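Speaker notes, Herkside workshop, slot 4
Folding from handheld demos: what the second try buys you

(Slide 1, title. Leave it up while people sit down.)

Hi everybody, I'm Noemí Robles, I work on cloth at Larkcombe. Heriberto Meléndez did half of this and all of the plots, so if you like the plots, go find him at the break. If you hate the plots, same thing.

(Slide 2)

So, cloth. We wanted a policy that folds a T-shirt and keeps going when the fold is bad. Most of the folding data we had trained on before was clean. A person lays the shirt out, does the sleeves, does the bottom, done, lovely. Then you put the policy on the arms, the shirt bunches up on one side, and the arms just carry on as if it hadn't! They fold the mess. I have a video of this, it's slide 9, please remind me if I skip it because I always skip it.

(Slide 3, the question. Slow down.)

Our question was pretty small. If you keep the budget fixed, same number of demos, and you swap some of the clean ones for demos that start from a bad state, does the policy learn to fix things? Or does it just get worse at the easy part? Heriberto bet on worse. I bet on better. Ask me later who bought lunch.

(Slide 4, collection. Let them look for a second before talking.)

We collected with handheld grippers, one in each hand, no arms in the loop. It's fast, and you feel the cloth pull, so you grab more like you would at home.

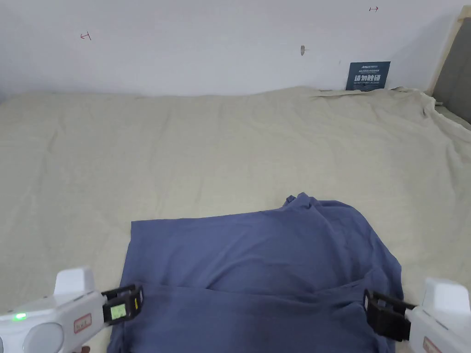 Slide 4: both grippers on the bottom of a navy garment, lower part doubled over, top right still bunched.

Point at the upper right. See that mound? And now look at the left, where the edge is pretty straight and you've got a decent corner. That mix is what I care about. One side is fine, the other side is a heap, and both jaws are busy at the bottom. What should the next move be? You could let go and smooth the top first, or you could pull the bottom tight and hope. Our demonstrators disagreed on this a lot, and we let them.

(If someone asks about the sheet: yes, wrinkly background on purpose. We wanted the policy to tell shirt wrinkles from sheet wrinkles. Don't go into the segmentation story, it eats five minutes.)

(Slide 5, numbers)

The full set is 1395 demos. We trained 2 policies on it, one on the clean split and one on the mixed split, matched for size. Then 29 test starts each, all of them messy, same shirts. The mixed policy went back and re-grabbed far more often, and it finished more folds. The table's on the slide, I won't read it out to you.

On neat starts, the two came out close enough that I wouldn't claim a winner.

(Slide 6, what went wrong)

Okay, the bad news. The mixed policy dithers. It'll smooth a corner, let go, smooth the same corner again. We tried the Oruvetti action chunking settings and it dithered less but missed more grabs. Still open. If you've fixed this, I really want to talk to you!

Also: collars. Anything small that sticks up near the neck gets grabbed like it's a corner.

(Slide 7, thanks. Mention the Esquivel people for the loan of the test garments. Then questions, then slide 9 if there's time.)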